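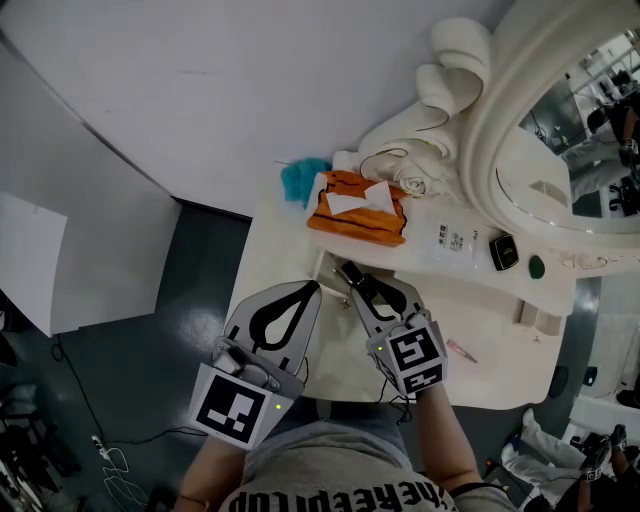 TRARNORDALE, 6 December 2021 – Hi everyone, Dirceu Holanda here. I run Jekex, the little review site for people who like to play a few hands of online poker or spin some slots after dinner, and I've got news I've been itching to share!

Starting today, every casino page on Jekex has a payout diary. We open a real account, deposit our own money, play a bit, then ask for a withdrawal and write down what happens until the cash lands in the bank. If the site asks for your ID twice (it happens more than you'd think), you'll read about it. If support goes quiet over a weekend, you'll read about that too.

We're launching with 33 casinos. Each one gets at least three withdrawals, using different payment methods, and I'll redo the tests every five months or so. My colleague Peixoto handles the bank transfers and e-wallets, and I do the cards – mostly because I'm the one who keeps losing the e-wallet passwords.

The diaries run on Plelline, a simple tracking tool we built ourselves. You can sort by payment method, by smallest cash-out allowed, or by how long the ID check took. It's free and you don't need to sign up.

In February we'll open it up so readers can send in their own payout times. I'd love to hear from folks who play from smaller towns and use local banks, as those are hard for us to test.

One more thing. Some casinos pay us when a reader joins through our links, and those links are now labeled on every page. Casinos don't get to see a diary before it goes up.

Please play only where it's legal for you, and only if you're of age. Every page has a link to our guide on setting deposit limits.

Press questions can come straight to me through the contact form on Jekex. I answer them myself, usually in the morning.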